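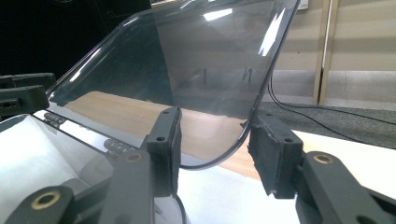 # Cleaning a smoke-tinted acrylic panel without making it worse

Acrylic attracts dust, fingerprints and good intentions. The first two come off with water. The third is how I ended up with a cabinet door that looks like it was skated on.

These notes cover clear and tinted sheets: turntable lids, display covers, the doors off that Plomell shelving everybody's uncle had. Smoke tint is the fussy one. It hides what's behind it beautifully and advertises every scratch on the front.

## What you need

- A sink or tub bigger than the sheet, or a table and patience
- Lukewarm water
- Plain dish soap, a few drops
- 3 clean microfiber cloths, washed without fabric softener
- A soft towel to lay the sheet on

Leave the blue window spray in the cupboard. A lot of it contains ammonia, which can haze acrylic. Rubbing alcohol and acetone can craze it, meaning a web of tiny cracks that no polish will fix. Paper towels are out too. I know they feel soft.

## Washing

1. Take the sheet off whatever it's attached to. Put the screws in a cup. Not that cup, you're going to drink out of that one.
2. Rinse both faces under running water before you touch them with anything. The grit has to float off. If you wipe first, you are sanding.
3. Soap up the first cloth and go over the sheet in straight, light strokes. Let the suds do the work.
4. Run the cloth along the edges and into any rounded corners. Grime collects there and then migrates to the middle the minute you think you're done.
5. Rinse again, both sides.
6. Blot with the second cloth. Keep the third one for the last few drops.

Hold the sheet by its edges, or put something soft between it and whatever is doing the holding. Foam is fine as long as it's clean foam - a crumb of sand in there will leave its signature.

## Drying and static

Stand the sheet on the towel and lean it against something padded. Rubbing a dry sheet builds up static, and static pulls in all the lint in the room, including lint you didn't know you owned. A barely damp cloth for the final pass helps.

## Fine scratches

If your fingernail doesn't catch on it, a plastic polish will usually soften it. Work on a small patch near an edge first and check it under a bright light. If your nail does catch, you're into wet sanding. Jamie Inskip did his turntable lid that way in May and was still at it after 8 evenings. He says it looks great. He has also moved the lamp.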